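ok thread about buying used lab gear for a teaching lab on no money. been meaning to write this up since April and people keep DMing me the same three questions so. going in order, sort of

1/ background. we had a budget of $400 for the whole term. not per bench. total. that was supposed to cover glassware, stirring, filter paper, gloves, the lot

2/ a new stirrer hotplate at list price eats that and keeps eating. so you go used. univ surplus, auction sites, the guy who clears out dead startups. I've done all three and been burned by two

3/ first thing I look at now is the display and the top plate, in that order. scratches on the casing who cares. a display with dead segments, walk away
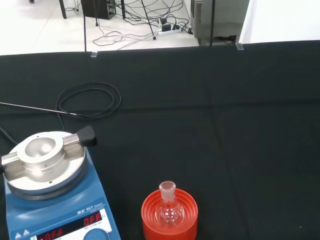 Darnorstead Community College / Chemistry Stores & Prep Room

4/ (that's us, two and a half people and a fume hood that whistles)

5/ second thing: ask for a video of it heating. not a photo of it plugged in. a video, with a thermometer in a beaker of water, ten minutes, no cuts. sellers who won't do this are telling you something

6/ third thing, shipping. they're heavy for their size. I paid $116 freight on a "free" unit once. a free unit!! that then didn't stir

7/ Thodoris Sfakianakis, who taught me most of this, has a rule that you add the freight to the price before you let yourself get excited. I have broken this rule and regretted it each time

8/ where I look:
surplus pages of any university within driving distance
Sandhu, the auction house, mostly kitchen stuff but they do lab lots a couple times a year
Ledell, refurb dealer, slower and pricier but they answer the phone
mailing lists. old fashioned, still the best

9/ the mailing lists are where people give things away becuase they're moving buildings and have to be out by noon. be polite, be fast, own a van or know someone who does

10/ Ruairí Noonan at the high school up the road has the van. I pay him in coffee and sep funnels

11/ ok heating blocks. get them. I was an oil bath person for years and I'm never going back. oil baths are messy, they smoke, students get the stuff on their sleeves, and then there's a jar of brown oil under the sink with no date on it that everyone's scared of

12/ a metal block just sits on the plate and the flask sits in the block. wipe it down, done. used ones come up all the time and they don't really wear out. check the well isn't gouged and check the SIZE. a block for a big flask is not going to do much for a tiny one

13/ also check the block fits the plate you own. obvious. I did not check. there is now a very nice doorstop in the prep room

14/ temp probes: assume any probe that comes with a used unit is dead until you've tested it in ice water and in boiling water. write both numbers on tape and stick it on the cable. takes 15 min 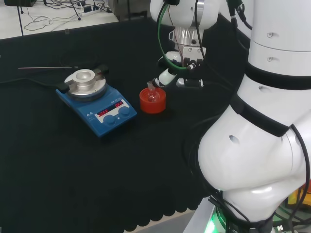 THINGS I WOULD NOT BUY USED

15/ glass under vacuum. no. star cracks you can't see until you can. I don't care how cheap it is

16/ balances, unless you can get them calibrated locally and you've priced that in. ours came from a surplus sale and the calibration cost more than the balance. still worth it, but just barely, and I was sweating

17/ pH probes. come on

18/ anything where the listing says "untested, powers on". powers on means there's a light. my toaster powers on

19/ vacuum pumps are a maybe. if you can hear it run in person and the oil looks like oil, ok. if the oil looks like coffee, offer half and plan a weekend

20/ someone asked about Fitine adapters (the little plastic ones for joints). fine for teaching, don't heat them, buy the bag not the single. moving on

21/ PAPERWORK, sorry, boring but it matters. get a receipt even for free stuff. get a decontamination note from the seller, one line and a signature is fine. our safety office won't let it through the door without one and yours probably won't either

22/ then electrical test before it goes anywhere near a student. our electrician does a batch twice a year, so I save things up on a shelf with a big DO NOT USE sign. the sign has been ignored once. it was me

23/ label it the day it arrives. name, where from, what you paid, what's wrong with it. you will think you'll remember. you won't
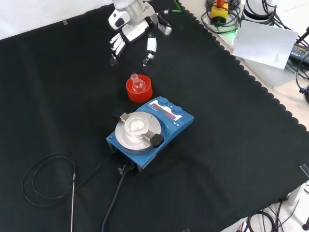 24/ I keep all of it in one spreadsheet, ugly, no formulas except a sum at the bottom. going back over a few years the whole used haul comes to $1,022 including freight and the doorstop. 13 items still in service. I was kind of proud of that ngl

25/ what I'd do differently: buy two of the same model instead of four different ones. spare parts, one manual, students only learn one set of knobs. we have so many knobs

26/ and talk to your neighbors. half the schools near us have a cupboard of stuff they don't use and would swap for something dull like clamps. everyone is short of clamps. I don't know where clamps go

27/ questions I've had already, quick:
do dealers negotiate? yes, esp end of the month
is refurb worth the extra over auction? for anything with a heater in it, I think so
can you return auction stuff? lol
who pays if it dies in a month? you do, see no. 5

28/ if you're in driving distance of Darnorstead and clearing out a lab pls message me BEFORE the dumpster comes. I'll take bosses and stands in any condition. also retort rings. also clamps

29/ forgot one. check the plug type and voltage before you bid on anything from overseas. Thodoris wanted that in at no. 1 and he's prob right

30/ will do a seperate thread on glassware repair when marking's done. gotta run, section starts at 2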